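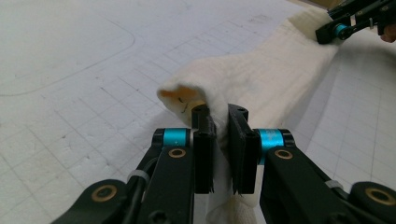
Aushilfen (m/w) für Wäschesortierung und Zuschnitt gesucht

Die Firma Drerkero verarbeitet gebrauchte Haushalts- und Hotelwäsche zu Putztüchern. Für unsere Sortierung in der Halle Skultgate suchen wir ab sofort Aushilfen in Teilzeit.

Ihre Aufgaben:
Annahme und Öffnen der Wäschesäcke
Auseinanderziehen und Prüfen von Handtüchern, Lappen und Kleinteilen auf Flecken, Löcher und Tintenspuren
Trennen nach weißer und bunter Ware
Zuschneiden von Hand auf der Schneidematte
Falten und Abpacken in Bündel zu 100 Stück

Helle Ware mit Flecken wird nicht weggeworfen. Sie geht in die zweite Sorte und wird unter dem Namen Funov an Werkstätten verkauft. Die erste Sorte heißt Major und muss fleckenfrei sein. Wie die Sorten unterschieden werden, lernen Sie in der Einarbeitung, die vier Schichten dauert und voll bezahlt wird.

Wir erwarten:
gutes Sehvermögen, auch mit Brille
Ausdauer bei Arbeiten im Stehen
keine Allergie gegen Textilstaub
Deutschkenntnisse, die für Arbeitsanweisungen ausreichen

Eine Ausbildung ist nicht erforderlich. Erfahrung aus Wäscherei, Näherei oder Kleiderkammer ist von Vorteil.

Wir bieten bis zu 615 Euro im Monat, je nach Stundenzahl. Eine Schicht dauert sechs Stunden, Früh- oder Spätschicht nach Absprache. Arbeitskittel und Handschuhe werden gestellt. Die Stellen sind zunächst bis Ende März befristet, eine Verlängerung ist möglich.

Schriftliche Bewerbungen mit kurzem Lebenslauf bitte bis 30.9.02 an Drerkero, Sortierung, Halle Skultgate. Bitte geben Sie an, welche Schicht Sie bevorzugen und ab wann Sie anfangen können. Bewerbungsmappen werden nur zurückgeschickt, wenn ein frankierter Umschlag beiliegt.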